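Fraction Strips, Spelling Tests and Why I Changed My Mind About Reading Logs

September 6, 2018

So I have been teaching third and fourth grade for long enough that I've signed, initialed, stickered and chased down more reading logs than I care to think about. You know the ones. Title, pages, minutes, parent signature. I sent them home every single week at Hiltville and I sent them home every single week at my school before that, and this year, for the first time ever, I'm not sending them home at all.

I've gone back and forth on whether to write this post, mostly for the reason that two years ago I wrote one saying the exact opposite (it's still up, go ahead and laugh). But a few of you asked after I mentioned it in the comments on my classroom library post, so here goes.

What the logs were telling me

Last March I sat down with a whole stack of them during conferences week. I wanted to find out who was reading at home and who wasn't, so I could talk to families with something solid in front of me. And what I had was page after page of "20 minutes" in the same pen. Twenty, twenty, twenty, twenty, signature. One boy had logged the same Merncombe chapter book for 3 weeks straight, and when I asked him about it he told me very cheerfully that he'd finished it on the second night and just kept writing the title down since it was short and easy to spell.

I couldn't even be mad. I'd have done the same thing!

Then there was the girl who really was a reader, the kind who walks into door frames with a book in her face. Her log was blank. Completely blank, all month. Her dad, who works evenings, said she'd stopped wanting to read before bed as she had to stop and find him on the phone to get it signed. That one hurt. I had taken a kid who loved books and handed her a chore to go with them.

What I read over the summer

I'm not a researcher and I don't pretend to be. I do have a friend from my credential program, Boonsong Suwannarat, who teaches fifth grade a couple of districts over, and he'd dropped logs a year before me. He kept telling me to stop looking for the perfect form. I kept looking for the perfect form. I tried one with a little mountain the kids colored in, I tried a bookmark version, I tried an online one called Kusell that sent reminders to parents' phones (please don't, they hated it, I got emails).

His point was that every version asks the same thing of a kid, and it's a bookkeeping thing. If you want to know what somebody thinks about a book, you have to talk to them about the book. I wrote that on a sticky note in June and it's been stuck to my planner ever since.

My summer was also when I finally typed up all my conference notes from last year, 191 of them, from a pile of spiral notebooks. It took me most of July, with a lot of iced coffee and a lot of breaks for doing anything else in the house that seemed even a tiny bit urgent.
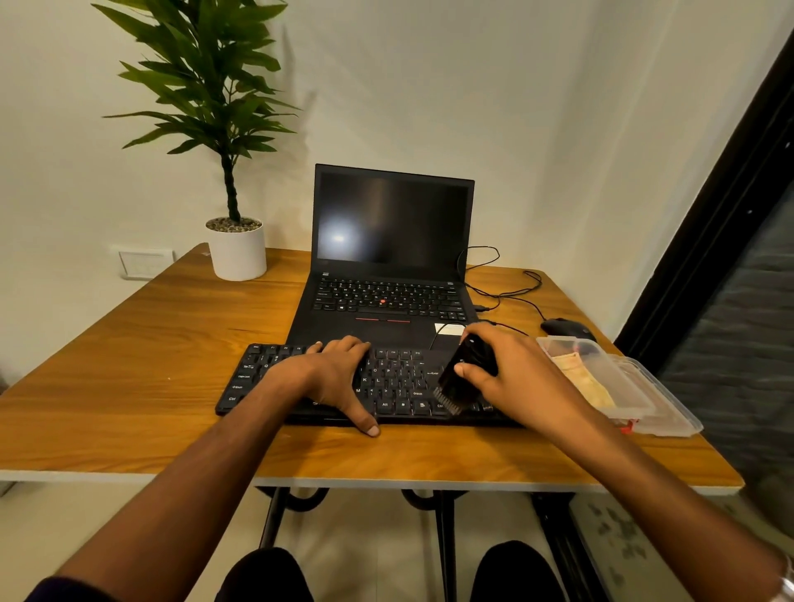 What I'm doing instead

Okay, the practical part. We're only a short way into the year, so take all of it with a grain of salt.

First, reading time happens at school, every day, right after lunch. Real reading, books they picked. I moved spelling to make room and I have not missed it there one bit. I used to squeeze independent reading in for the early finishers, which meant the kids who needed it most almost never got any.

Second, I confer with 6 kids a day. Short chats, a few minutes each. I pull up a stool and say "tell me what's going on in your book" and then I try very hard to hush. Hushing is the hard part for me. I write down one thing they said and one thing I might teach them next time, and that's it. Last year I was filling half a page per kid and then never looking at it again until, well, July.

Third, book talks at the end of the week. Anybody who wants to can stand up and sell their book to the class for one minute. We had a boy do one on a book about sharks last week and there's now a waiting list for it on the whiteboard.

And for home, I just ask families to make some space for reading and let it be whatever it is. Comics are fine. A big sister reading aloud is fine. The same dinosaur book for the hundredth time is fine, and so is the back of a cereal box. I put that in my welcome letter and got the nicest replies I've ever had to a welcome letter.

The worries

I do have some. A couple of parents really liked the logs. One mom told me it was the only thing that got her son to sit down with a book, and I believe her, so I printed her a stack and said go for it. I don't think this has to be all or nothing.

I also worry about the kids who won't pick up a book at home without somebody checking. But when I look at it squarely, the log wasn't getting them to read either. It was getting them to write "20."

My other worry is plain old time. We have a new math program this year (Dijkstra, if anyone else is piloting it, please write to me, I have so many questions about the fraction strips) and it runs long. Every time it runs long, something after lunch gets nibbled. I've promised myself it won't be the reading. Ask me again when we hit long division.

The classroom library is up to 362 books now, by the way, counting the two boxes from the yard sale that still need labels. If you have a labeling system that eight-year-olds can follow without me, I would love to hear it. Mine is colored dots and it's already falling apart - somebody has been moving the green dots to the books they like best.

I'll do a follow-up after the first round of report cards and tell you how the conferring is holding up. In the meantime, if you've dropped logs, or kept them and love them, leave me a comment and tell me what grade you teach.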